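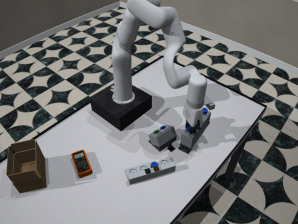
Regrouting vs sealing over, hallway tile

ese_o
Patterned floor in our hall, grout looking tired. Guy quoted 300 to dig it all out. Can I just clean and seal? 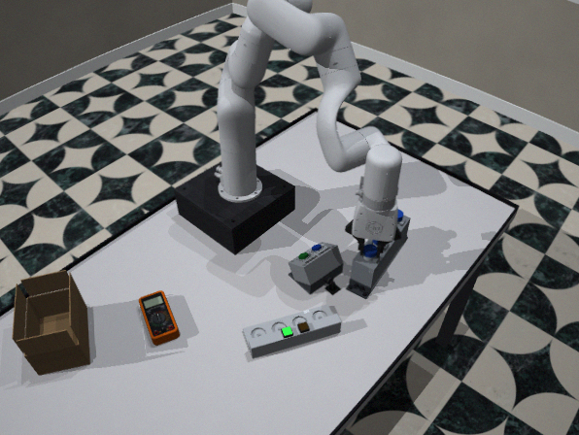

tamuno_tiles
Clean first. Oxygen bleach, stiff brush, wait a day. Seal after. Dont use vinegar if any of it is marble.

benja_arancibia
Disagree. Sealing over old grout locks the dirt in. Did mine in August, 234 tiles, dug out every line. Knees still hurt. 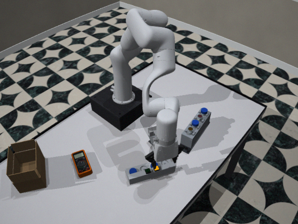
ese_o
No way am I doing that lol. Maybe just by the door?

tamuno_tiles
Patches never match. Try 2 rows with the brush, then decide. Costs you like 50 tops

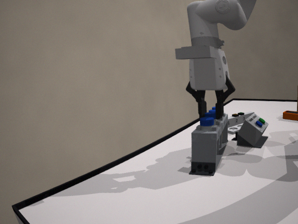

blue caps, white top

benja_arancibia
Fine but test teh sealer in a corner first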